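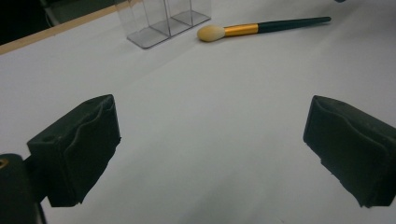
Figure 2. White work surface with a pale wooden strip along the far edge.

3.2 Dough and bake trials

Two fats compared, butter and lard, same flour (Kulleck plain, 500 g per batch). Water held at 5 degrees. Dough rested overnight in June, kitchen cool enough that we left the fan off. Jaber rolled every sheet, so the thickness is at least one person's idea of thin.

Butter batches were harder to handle after the second fold — two tore and were patched, both kept in the results. Lard rolled out easier but tasters found it bland, and Khaemba's notes say "fine with cheese, dull with fruit". We tend to agree.

Filling was 567 g of sliced pears per pie, honey, no spice. Mwakalinga wanted cardamom. Left for the next round, see section 5.

Baked in the Horelo oven, bottom shelf, around 300 minutes of oven time in total over the whole set. Colour scored by Ha and Delacroix seperately, then averaged. They disagreed most on the butter crusts, where the rims browned well ahead of the centre. Foil helped. Scores for the foiled pies are listed apart in Table 4 and shoud not be pooled with the rest.

Soggy bottoms in both groups, worse with lard. Draining the pears first was tried once only, too little to report.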